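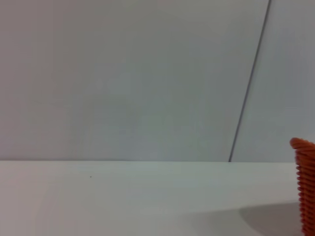

La mesa blanca de demostraciones, con el objeto naranja a la derecha.

Quiénes somos

¡Hola! Soy Virgilio Marquez y llevo Zirier, un taller de automatización pequeñito en el que casi todo pasa encima de una mesa. Empezamos siendo 2, con un brazo de segunda mano y un local de 60 metros cuadrados que antes era una imprenta (todavía aparecen letras de plomo detrás de los radiadores, y me las quedo todas).

Nos dedicamos a enseñar a los robots a coger cosas y dejarlas en otro sitio. Dicho así parece poca cosa, ya lo sé, pero prueba a explicarle a una máquina cuánto hay que apretar un vaso de papel y luego hablamos. Trabajamos sobre todo para talleres y almacenes de la comarca que mueven piezas menudas y no quieren meterse en una línea enorme. Vosdale fue nuestro primer cliente, y allí sigue funcionando una célula que montamos entre café y café, con más cinta aislante de la que me gustaría reconocer.

Lo que más me preguntan por correo es si se puede venir a vernos. ¡Claro que sí! En junio hicimos la última jornada de puertas abiertas y pasaron por aquí 163 personas, entre ellas una clase entera del instituto que no me dejó ni beber agua. Enseñamos Kesura, nuestro programa para que el brazo repita lo que le has mostrado con la mano, y dejamos que probara todo el que quiso. Una chica consiguió que colocara un bloque justo donde ella decía al segundo intento; yo tardé bastante más la primera vez, y eso que el programa lo había escrito yo.

Para las demostraciones usamos la mesa blanca y objetos corrientes. Me gusta el naranja porque se distingue bien desde la última fila, y las superficies con relieve, con esos surcos tan marcados, dan mucho juego para hablar de agarres y de sombras. Si te traes algo de casa, mejor todavía: nos han venido con un peine, con una patata y con un zapato de bebé.

Las visitas en grupo empiezan a las diez de la mañana y duran lo que duren las preguntas. Son gratis para centros educativos. A las empresas les preparamos una prueba con sus propias piezas, y ahí solemos contar con la gente de Uchida, que nos echa una mano con la parte mecánica y tiene mucha más paciencia que yo con los tornillos.

Escríbenos desde la página de contacto, dinos cuántos sois y qué os apetece ver, y te contesto yo mismo, normalmente por la tarde, cuando ya he recogido la mesa.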